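Handheld gripper demos: how many before you train?
Sandoval Makers board > Learning and control

flumham_fran
I've been recording demos for a pick and place policy with a pair of handheld grippers, and I'm up to 200 episodes.

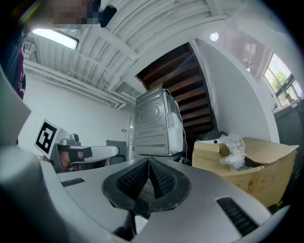

My plan was to stop at 200 and train, but the first run at 90 episodes was so jerky that I'm nervous about it. It gets to the object fine and then dithers over the grasp. Do I keep recording the same task, or start mixing things up? I do everything in one room in the afternoon, if that matters.

gearloose
It matters a lot! I did one room, one time of day, and my policy fell apart the first evening I ran it. Move your start positions, record some with the lights off and the curtains open, then the other way round. I'd take 90 varied ones over 200 copies any day.

vandgate_tim
Gonna disagree with gearloose a bit. If it dithers at 90 then variety is going to make it worse before it makes it better. Get one boring version working first. Also, how fast are you moving? When I hesitate before closing the fingers, the policy learns to hesitate too (ask me how I know).

flumham_fran
Ugh, yes, I slow way down right before I close. I watched 10 episodes back just now and I pause in pretty much every one. Sometimes I even open up again and have a second go.

vandgate_tim
There's your dither. Toss the ones with a second go.

arnulside_ol
Don't toss them!! Recoveries are gold. Our set at Arnulside has 1113 episodes and the ones where somebody fumbles and fixes it are what got us past the stuck-at-the-grasp stage. Cut the dead pauses if you like, but keep the fix.

vandgate_tim
With 1113 you can afford that. With 200 it's a big slice of the data.

gearloose
You could tag them and train both ways, it's only a night of compute. And check that your marker stays in view while you're at it, I lost a whole batch to that.

flumham_fran
OK, tagging tonight. I'll train with and without the second tries and post both curves here. Curtains experiment after that, gearloose, I promise.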